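Neltberg发布手持式夹爪对比测试结果：两款夹爪、443次有效示范，聚焦擦拭类家务动作

2023年7月22日

专注于服务机器人末端执行器测试的Neltberg今日公布手持式夹爪对比测试的结果。参与对比的是Trinder和Spahić两家供应商各自提供的一款手持式夹爪，测试内容为家庭和办公环境中的擦拭动作，包括电视机屏幕、桌面、柜门和窗玻璃。测试于6月完成，共采集示范1716次，其中擦拭大面积竖直表面的示范经复核后保留443次，作为本次公布数据的主要依据。

Neltberg测试部负责人Elżbieta Jasińska表示：“客户在选夹爪时问得最多的是夹持力和开合行程，这两项在产品手册里都能查到。我们想补充的是手册里没有的内容，比如夹着一块布举过肩膀以后，操作者的手腕还能不能保持住角度，布会不会从指尖滑出去。”

测试背景

手持式夹爪由操作者握在手中完成动作，夹爪的位姿和开合状态同步记录下来，之后用于训练机械臂。与遥操作相比，这种方式不需要把机械臂搬到现场，换一个房间就能继续采集。它对夹爪本身的要求也有所不同：装在机械臂上时，几百克的重量差别影响有限；拿在人手里连续工作一个下午，差别就很明显。

Neltberg此前收到多家集成商的询问，希望了解不同手持式夹爪在柔性物体上的表现。柔性物体中，擦拭布的使用频率高，动作要求也比较明确，因此被选为第一批测试项目。

测试方法

两款夹爪由同一批操作者轮流使用。每名操作者连续采集30分钟后更换夹爪，再以相同顺序完成同一组表面。擦拭布统一使用同一批次的产品，每个时段开始前更换。测试不规定擦拭路线，只规定起点、终点和需要覆盖的区域。

每次示范按以下项目记录：

夹取擦拭布所用的尝试次数
擦拭过程中布料是否脱落或移位
夹爪位姿跟踪是否中断
夹爪与被擦表面是否发生碰触
操作者完成动作后对手腕负担的评分

位姿跟踪采用视觉标记方案。标记印在白色立方体的不同侧面，立方体固定在夹爪上，操作者转动手腕时，总有一个侧面朝向相机的可能性较大。头部视角相机记录操作者面前的区域，用于事后核对夹爪与物体的相对位置。

电视机屏幕是本次测试中难度较高的一项。屏幕面积大，上沿位置高，操作者需要抬起手臂，把布搭过上沿，再沿屏幕向下擦。屏幕表面有反光，相机画面中容易出现亮条，对标记识别也是一种考验。测试时电视机保持关闭。
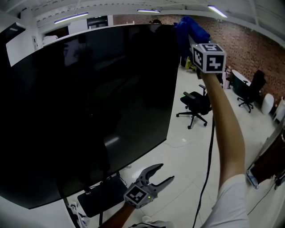
擦拭电视机项目，头部视角：一只夹爪夹住蓝色布料，布搭在屏幕上沿；另一只夹爪的灰色弧形手指处于张开状态。

现场布置由Neltberg工程师İlker Yüksel负责。他介绍，测试地点没有使用专门搭建的样板间，而是选用日常办公的房间，家具位置也不为测试作调整。“样板间里数据会好看一些，但客户的机器人以后要在有椅子、有插线板、有各种线缆的地方干活。采集时遇到这些东西，操作者自己会绕开，绕开的动作也应当留在数据里。”

主要结果

夹取擦拭布。Trinder夹爪在布料平铺时表现较好，多数情况下一次即可夹起。Spahić夹爪在布料已经折叠或堆成一团时更稳定，平铺时则需要操作者先用指尖把布边挑起。复核人员认为，差别主要来自指尖厚度。

高处擦拭。在擦拭屏幕上沿时，两款夹爪都出现过布料移位。Trinder夹爪的移位多发生在手臂抬到最高、布料刚搭过上沿的时候；Spahić夹爪的移位多发生在向下擦拭的后半段，此时布料受到的拉力方向发生变化。两款夹爪都没有因移位而导致擦拭布完全丢失的情况集中出现，个别脱落的示范均已标注。

位姿跟踪。两款夹爪使用相同规格的标记立方体，但安装位置不同。Trinder夹爪的立方体靠近操作者手部，抬臂时更容易被前臂遮挡。Spahić夹爪的立方体位置偏前，遮挡较少，但在贴近屏幕时操作者会有意抬高手腕，以免立方体碰到屏幕，擦拭角度因此不太自然。

线缆。测试使用有线版本。操作者在意见表中多次提到线缆：单手高举时，线缆下垂的重量会拉动夹爪尾部；双手同时操作时，两根线缆偶尔缠在一起。Neltberg建议采集单位在操作者身后设置走线点，让线缆从肩部一侧引出。

手腕负担。Spahić夹爪在前半段时间内评分较好，后半段评分下降较快。Trinder夹爪的评分在整个时段内变化不大。操作者的身高和惯用手对评分有影响，因此Neltberg没有就这一项给出单一排名，分组数据收录在报告附表中。

操作者意见

参与采集的Yaryna Dmytriv承担了电视机和窗玻璃两个项目的大部分示范。她说：“擦桌子的时候两款用起来差不多。擦电视就不一样了，手举高以后看不太清指尖，要靠手感判断布夹住没有。我希望开合扳机的行程再短一点，夹紧时有一个明确的段落感。”

她还提到，双手各持一只夹爪时，暂时不用的那只手容易不自觉地停在身前，进入头部相机的视野。测试组讨论后决定保留这类画面，并在标注规范中增加“待命手”一项，由标注人员记录其开合状态，不将其计入擦拭动作。

数据复核

全部示范由Ljubica Kadrić带领的复核小组逐条检查。检查分两轮，第一轮剔除位姿数据缺失和时间戳错位的记录，第二轮对照头部视角画面，确认夹爪开合状态与实际动作一致。两轮结论不一致的记录由第三名复核人员判定。

Kadrić表示，剔除比例较高的是靠近屏幕两侧边缘的示范。“操作者擦到边上会转身，头也跟着转，夹爪有一段时间离开相机视野。这种记录单独看没有问题，但放进对比里会让其中一款吃亏，所以我们按统一标准剔除，剔除清单随报告一起提供。”

适用范围

本次结果只适用于参测的两款硬件版本和有线连接方式。测试没有涉及湿布、清洁剂以及带纹理的墙面，也没有比较夹爪的使用寿命。报告中的评分不代表夹爪安装到机械臂之后的性能，两家供应商的机械臂安装接口不同，需要另行测试。

Trinder和Spahić在结果公布前均收到了报告草稿，并对硬件参数部分进行了核对。测试方法和评分由Neltberg自行确定，供应商没有参与。测试所用夹爪由供应商借出，测试完成后已归还。

后续安排

Neltberg计划在下一阶段加入采集控制软件的对比，首先测试的是Zodness采集控制器。该控制器可以同时接入两只手持式夹爪和一台头部相机，并在标记被遮挡时向操作者发出提示音。测试组希望了解，实时提示能否减少事后剔除的记录，以及提示音是否会打乱操作者的动作节奏。

下一阶段的测试动作仍以柔性物体为主，拟增加叠毛巾、套垃圾袋和整理线缆三项。擦拭电视机一项将继续保留，作为不同阶段之间的对照项目，表面、布料规格和覆盖区域均不作改动。

Neltberg商务负责人Ankica Berisha表示，报告全文及附表可供集成商、研究机构和夹爪供应商申请查阅。“有几家单位问能不能把自己的夹爪寄过来一起测。可以，只要求提供两只相同版本的样机和一份接口说明，测试排期按样机到达的先后顺序安排。”

申请查阅报告或提交样机的单位，请与Neltberg商务部联系，并注明单位名称、用途以及希望获取的数据格式。原始视角画面因涉及办公场所，仅在签署使用协议后提供。

关于Neltberg

Neltberg从事服务机器人末端执行器、相机和采集设备的测试与评估，服务对象包括机器人整机厂商、系统集成商和研究机构。公司不生产夹爪，也不代理任何品牌的夹爪产品。

媒体联系人：Ankica Berisha，Neltberg商务部

（完）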